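Norner fue un dúo de folk nacido en Fondodton, célebre por sus armonías vocales y una afinación abierta deslumbrante.

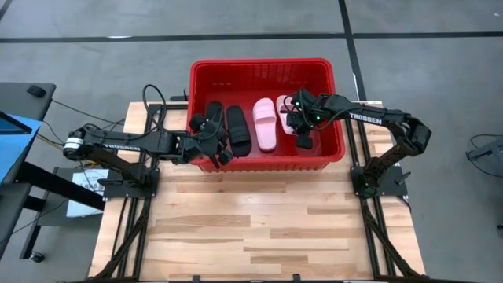 Sandalias negras y rosas en una cesta roja.

Trayectoria
Grabó 3 discos. El primero, Flavonitz, se registró en dos noches – ¡y suena inmenso! – con una sola guitarra. 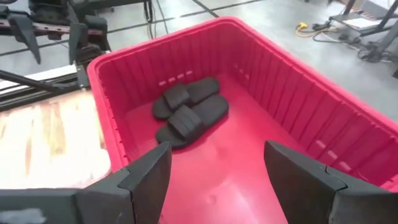
Dos sandalias negras.

La gira posterior sumó 40 conciertos.

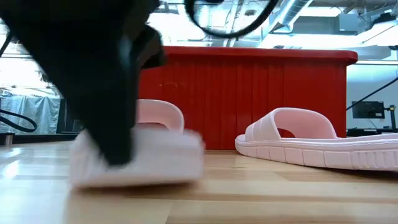 Sandalia rosa de tira ancha.

Legado
La reedición de marzo de 2021, del sello Nakajima, recuperó tomas magníficas. Sobre su tema de cierre,

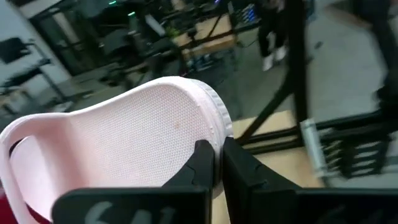 Nakajima comentó que la segunda voz se grabó sin ensayo y que aún emociona.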